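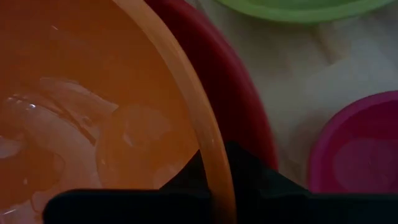

The orange one was never part of the set, my aunt told me over the phone, and I was not to let my brother say it was. The set was red. There had been four of them, then three, and by the time I was old enough to reach the shelf there was one dark red bowl left, and the orange one had moved in beside it.

I said he hadn't claimed anything yet. He was coming on Saturday.

"He'll want the orange," she said. "Everybody wants the orange."

I had been at the house on Robichaud Street since Monday, packing up my mother's kitchen. The buyers wanted it empty by the end of February. I did the drawers first, then the pans, then the cupboard over the stove where she kept vases and a fondue set she had used once. I left the bowls until late in the week. They were on the kitchen table, the orange against the red, and I kept working on other things.

My mother bought the orange bowl in Tarnenberg, the summer before I was born. She and my father had gone there for his job. He was fixing a press at the Unex plant and the company put them up in a room over a bakery for 8 weeks. She had nothing to do all day, so she walked around town and looked in windows. The bowl was in the window of a shop that sold kitchen things and fishing line. She went back three days in a row before she bought it. My father said it was too big to take home. She carried it on her lap on the plane.

That was how she told it. My father's version was that it went in the suitcase, wrapped in his work shirts, and that he had to wear the same shirt for two days because she wouldn't let him unpack it.

We had popcorn in it, and potato salad, and at Halloween it went out by the door with the candy. When one of us was sick it was not used for that. She was clear on the point. There was a bucket for that. The red bowl was for dough. She would mix in it and cover it with a towel and set it by the radiator, and we were told not to slam the door.

I don't know where the other red ones went. One broke when I was three or four and I was blamed for it, though I don't remember doing it. Another went to a church supper and didn't come back. My mother knew who had it. She saw it once through a kitchen window on Ivine Road and talked about it for the rest of the winter, but she never asked for it.

On Friday night I made a list for my brother. I put down the big things first. The table, the freezer, the dresser in the back room. A man from the auction house had been through and left a sheet with his prices. He had put the dining room clock at 1199 dollars, which surprised me, and the dresser at 400, which didn't. He hadn't written anything for the bowls. At the bottom of the sheet it said "misc. kitchen" with a line drawn after it.

My brother came at ten with coffee and a roll of tape. He walked through the rooms with his coat on. He opened the closets and closed them. In the dining room he looked at the clock for a while and said it had never kept time, and I said no, it hadn't.

Then he went into the kitchen and I waited to hear what he would say.

"Are you taking the red one?" he said.

I told him I hadn't decided.

"I'd like it if you're not," he said. "I've been making bread."

I hadn't known that. He had been making it since the fall, he said, mostly on Sundays. The first few loaves were bad. He used a plastic tub and it was the wrong shape, too straight up and down, so he couldn't get his hand under the dough. He showed me with his hand, turning it over in the air above the table.

"Aunt says you want the orange," I said.

"Why would I want the orange?"

"She says everybody does."

"You want the orange," he said. "You used to sit in it."

I said I was sure I hadn't. He said there was a picture of it somewhere, and that I was wearing a hat. We looked for the picture for an hour when we should have been loading the truck. We found the warranty for the freezer and a box of our report cards – his were better than I remembered – and a postcard of the square in Tarnenberg with nothing written on the back. We didn't find the picture.

At noon we ate sandwiches standing up. Then he took the towels I had set aside for the thrift store and wrapped the red bowl in 2 of them and put it in a box with his name on it. He did the corners with newspaper. He was slow about it, and I held the flaps down while he ran the tape.

The truck was full by three. The dresser went in last and we had to take the drawers out to lift it. He said he would call when he got home, and I said to call if it was before nine.

I went back in and washed the cups. I had one box left and I tried the orange bowl in it, but the flaps wouldn't close. I tried it the other way up. In the end I turned off the kitchen light and carried it out to the car, and put it on the passenger seat with the belt across it.

My aunt called while I was still in the driveway. She wanted to know who got the clock.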